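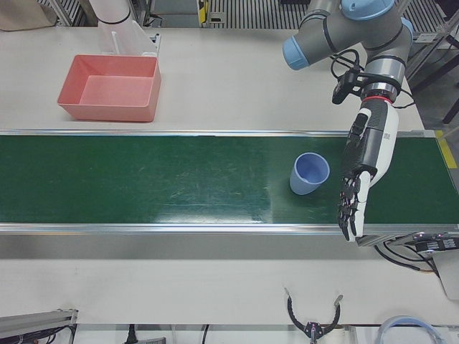 Briteo is looking for people who pack, sort or pick for a living to take part in a paid study of hand and wrist soreness. We want to hear from people in food packing, mail sorting, nurseries, laundries and warehouses, whether or not their hands give them trouble now. Most of the people who have joined so far stand at a long conveyor belt like the green one, with their fingers hanging over the front rail for a good part of the shift, and we would like more of them. We would also like people who work at benches, bins and trolleys, as there are fewer of those on our list.

The study is called Laltadar. It is run from our office in Sterkier and will go until September.

What we want to find out

Sore hands are common in this kind of work and a lot of it never gets reported. People tape a thumb, swap sides for a while or take something before the shift. By the time there is a claim, it is hard to say when the trouble started or what was going on at work that week. We want a record kept by workers themselves, in their own words, while it is happening.

We are not testing a treatment, a brace or a medicine. You will not be asked to change how you work.

Who can take part

You can apply if you:
are 18 or over
do paid work with your hands for at least 4 shifts a fortnight
have been in your current job for three months or more
can read and write enough English to fill in a short diary, or have someone at home who can help you with it

Casual, labour hire and seasonal workers are welcome. If your season finishes before the study does, apply anyway and tell us your last likely date.

You can't take part if you have had surgery on either hand or wrist in the past year, or if you have an open compensation claim for a hand, wrist or elbow injury. If you are not sure whether your claim is closed, ask us before you fill in the form.

What you will do

There is a first visit of 90 minutes. We ask about your job and your health, measure your grip strength on both sides and show you how the diary works. Please wear sleeves that roll up past the elbow, and bring your glasses if you use them for reading.

After that you fill in the diary at the end of each shift. It takes a few minutes. You mark where it hurts on a drawing of a hand, give it a score and write down which tasks you did. There is a paper diary and a phone version - pick one and stay with it. If you miss a shift, leave it blank. Please don't fill it in from memory later.

There are two more visits, one in the middle and one at the end. Both are shorter than the first. We have evening and Saturday times for people on days, and early afternoon times for people on nights.

Payment

You will be paid $1,000 in total, in three parts, one after each visit. If you leave early you keep whatever has already been paid. Parking is free behind the building, and bus fares are paid back if you keep the ticket. The payment may count as income if you receive a benefit, so check that before you sign up.

Your privacy

Your employer will not be told that you are taking part and will not see anything you write. We do not need their permission, as nothing is done on their premises or on their time. Diaries are stored under a number with no name on them. When we publish, small workplaces will be grouped together so that no one can be picked out.

You can stop at any time and you don't have to give a reason.

How to apply

Fill in the short form on the Laltadar page of the Briteo website, or pick up a paper copy at the front counter in Sterkier. We will ring you within two weeks, so please put down a number you answer and the best time of day to call. Tell us on the form if you need an interpreter for the first visit.

Applications are open now and first visits are being booked. If you applied last year and didn't get a place, you will need to fill in a new form, as the old ones have been destroyed.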